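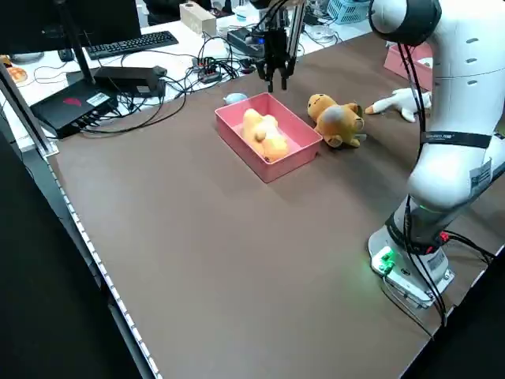 Learning the work beside those who do it

When Elby opened its first early learning centre, new educators were expected to find their feet within a fortnight. The organisation now takes a longer view. Under its workplace training program, each trainee spends 390 hours alongside an experienced colleague before leading a room.

Jannik Ackermann joined as a trainee in the toddler room at the Stultalora centre and today coordinates the program across 10 sites. He recalls that the coursework prepared him well for planning and record keeping, but less so for the first hour of the morning, when several families arrive at once and one child does not wish to let go of a coat sleeve.

"I learned to greet the child before the parent," he says. "My mentor did it every time, and it was months before I noticed."

Trainees keep a weekly journal, which is reviewed with a mentor and remains their own property. Study leave is paid, and a grant of $1,000 is available toward the cost of a diploma. Travel between centres is reimbursed separately – a change requested by staff at the Brinkmann site, where bus service is limited.

Applications for the next intake close in July.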